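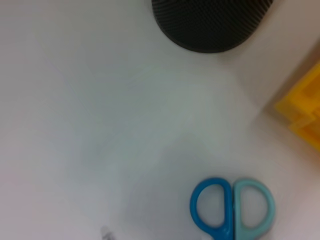

Ya-wen Yip wrote in to say that 200 demonstrations of one tabletop task is plenty, and that we should stop fussing and train the thing. Maybe. I have heard the same about every batch since May, and the Itero policy still gets lost when an object has been moved a hand's width.

So, a page from the Bokton table, 20 September 2019. We logged 326 episodes and threw out 22. I would have thrown out more.

Scissors, a pen and a clear ruler near one gripper, a bottle on its side by the other.
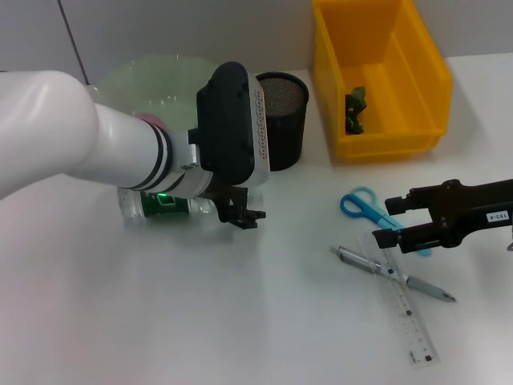

Tristudden wants the next batch on the same table with the same objects. I don't see what a model learns from that except the table. Two operators also means two habits, and the log doesn't say who drove which episode.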